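## 4. Running the Contact-Order Evaluation in Simulation

This section covers the evaluation used to compare the Sembridge planner with the baseline planner supplied in the Ciltport package. Both planners receive the same starting layouts and the same time limit. Complete Section 3 before you begin.

### 4.1 Before you start

1. Confirm that the simulator opens without warnings. A warning about missing joint limits must be cleared first; see Section 3.4.
2. Copy the layout archive into the `layouts` folder. The archive holds 2,813 layouts for tuning and 299 layouts for testing.
3. Check that the two sets are stored in separate folders.

> **Caution:** Do not tune any setting on the test layouts. Results produced in this way cannot be compared with those in Section 6.

### 4.2 Loading a layout

1. Open the run panel and select **Load Layout**.
2. Enter the layout number. The wooden pieces are placed on the table and the central arm moves to its start pose.
3. Let the pieces settle. The status line reads `STEADY` when all motion has fallen below the threshold.
4. Check the view against the layout sheet. The gripper must point down over the pieces with its fingers clear of them.

The dark central arm is the only arm controlled in this evaluation. The two white arms on the pedestals remain in the model as obstacles, and the planner must keep clear of them. Their joints are locked when the layout loads.
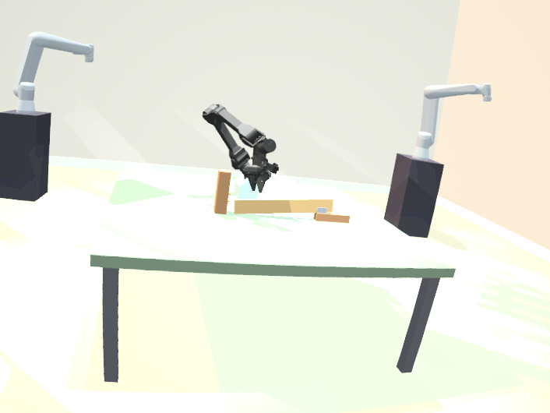 Đorđević objected to this arrangement during the review of the method, arguing that locked side arms make the planning problem easier than it would be in a shared workspace, and asked that the scores be reported with that limit stated. The wording in Section 6.2 was changed accordingly. Users who need moving side arms should refer to Appendix B, which describes a separate test with its own scores.

### 4.3 Running the planner

1. Select **Sembridge** or **Baseline** from the planner menu.
2. Set the random seed to 13. Use this seed for both planners.
3. Select **Run**. The planner proposes an order in which the pieces are to be touched, then plans a path for each contact.
4. Do not move the pieces by hand in the viewer while a run is active. Any manual change marks the run as void.
5. When the run ends, select **Save Record**.

A run is scored as a success if every piece lies within its goal region and no piece has left the tabletop. An upright piece that falls is scored as a failure, even if it comes to rest inside its goal region.

**Note:** The planner may pause between contacts while it revises the order. A pause is counted toward the time limit.

### 4.4 Repeating void runs

A void run may be repeated 2 times with the same seed. If the final repeat is also void, record the layout as unscored and continue with the next one. Unscored layouts must be listed in the results file and must be left out for both planners.

### 4.5 Exporting results

1. Open **Records** and select all saved runs for the test set.
2. Choose **Export** and then **Brilinov table**. This format keeps the contact order alongside the score.
3. Open the exported file and confirm that each scored layout has one row per planner.
4. Store the file with the settings file from the same session. The comparison script in Section 5 reads both.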